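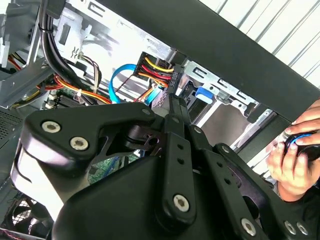
3.2 Drive bays and cabling

The desktop cases in the study came from the Caldale depot, where office computers are sorted for reuse or for parts. We looked at the work of taking out and refitting the hard drive, as this is the step that technicians at the depot repeat most often and the one they complained about most in interviews. Space inside the case is tight once the power and data leads are in place. Power leads in the cases are marked by position, and the one for the drive bay in Figure 2 reads "HDD P5". The yellow, red and black wires behind the connector are stiff and tend to spring back towards the bay after they have been pushed aside. The blue data cable is softer but forms a loop, and a loop will catch on the corner of a carrier if it is left hanging in the path.

Technicians dealt with this in different ways. Tolera Bogale unplugged both leads and folded them over the edge of the case before touching the carrier. Savita Maurya left the power lead where it was and held it back with her free hand. Both methods are allowed under the depot's work sheet, which says only that leads must be "clear of the bay". We recorded 18 removals, 12 by the first method and 6 by the second. Snagged cables were noted in 2 of these, both with the second method. The numbers are too small for a test of difference and we report them as counts.

3.3 Carriers

Drives are held in plastic carriers that wrap the edges of the drive and leave the circuit board on the underside open. This saves material and lets the board cool, but it also means that a drive lifted by its flat face is being lifted by its components. The work sheet asks that the carrier be gripped by the frame only. Older Pestau carriers, which we left out of the study, have a closed base and don't need the same care.

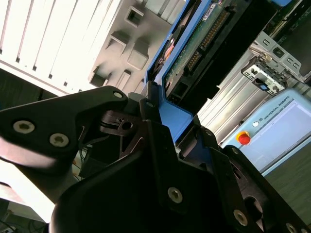

Figure 3. Drive in a blue carrier, held at the lower end of the frame, with the green circuit board showing.

Colour was useful in practice. A blue frame is easy to find against a dark case interior, and the technicians said they reached for it without thinking. The same colour on the data cable was less helpful. Pauline Lambert reported that in poor light she had more than once taken hold of the cable in place of the carrier tab, and she now works with the open side of the case turned towards the window.

Refitting took longer than removal for every technician. Most of the extra time went on lining up the carrier and getting the leads back on without bending the wires sharply behind the plug. Labels on the drives were of little use for sorting at this stage, and the depot relies on its own tags, which are added at the bench after the drive has been wiped.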